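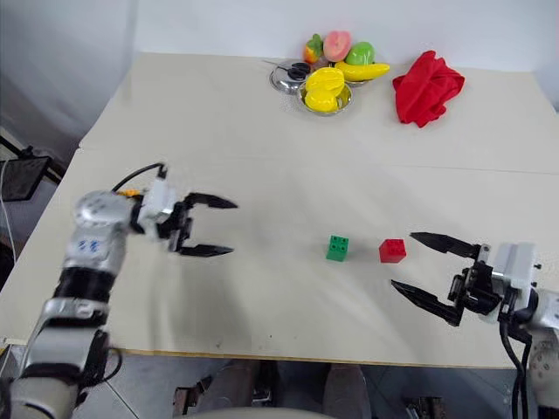

Jitero method review, October
Minutes taken by Habibur Majumder
Started 2.10 pm. Apologies from the Hidmont side.

1. Last minutes
Agreed, with one correction: the second rig is on loan until spring. It was not bought.

2. Two-arm block results
Wijesinghe group reported 282 good runs out of 368 with the new training method. The meeting was not persuaded. Start positions were picked by the same person who wrote the scoring sheet, and runs where an operator stepped in had been left out of the total. Kunik asked how many. No figure was available.
It was also asked whether two small blocks set between the grippers tell us much. Fruit, bowls and cloth at the back of the table count as clutter in the write-up, but no run requires an arm to reach past them. The word "cluttered" to come out of the abstract.

3. Training data
1,413 recorded demonstrations so far. Claim that the method needs "up to 4 times less data" than the old one – compared with what? The old method was never retrained on the new table. Claim held back until it has been.

4. Actions
HM to recover the dropped runs from the logs and recount.
Kunik to draw start positions at random and keep them from the operators.
Wijesinghe group to retrain the old method on the same recordings.
Draft not to go to Hidmont before the recount.

5. Any other business
Booking sheet for the rig is still being ignored after 5 pm.

Closed 3.25 pm.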